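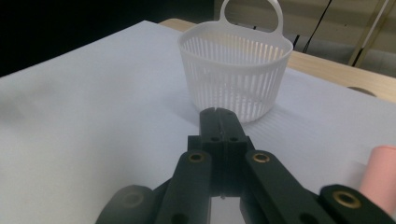

Anisa thinks I should quit sourdough and go back to the packet yeast, and she told me so before I'd even gotten my coat off. Her argument is that I've fed that starter all October and gotten two decent loaves out of it. Three, I said. She doesn't count the flat one.

So I baked again tonight, mostly out of spite. I used the Wornitz flour this time, the darker one, and let the dough sit 11 hours on top of the fridge where it's warmer. It was so sticky when I tipped it out that I had to scrape it off my watch! But it had bubbles, real ones, all along the side of the bowl – I called Yusri over to look and he said "huh" and went back to his show.

My oven still runs cool. I set it to 450 and let it heat way longer than the recipe says, then put the lid on the pot and left it alone (hard for me). The smell was so good by nine that I ate a bowl of cereal just to keep from cutting into it hot. I cut into it hot anyway. It's a little gummy in the middle, but the crust is the best I've made, and it has an ear! A small one, on the left.

Retno wants half the starter for her sister, and I need to find a jar with a lid that fits. Also out of salt, and I promised Vitória rolls for her lunch thing, which I have never made with this starter and probably should have mentioned.

Saved the heel for Anisa. Wrapped it in foil and put it by my keys so I don't forget. Past midnight now and I still haven't washed the bowl, and that stuff dries like cement.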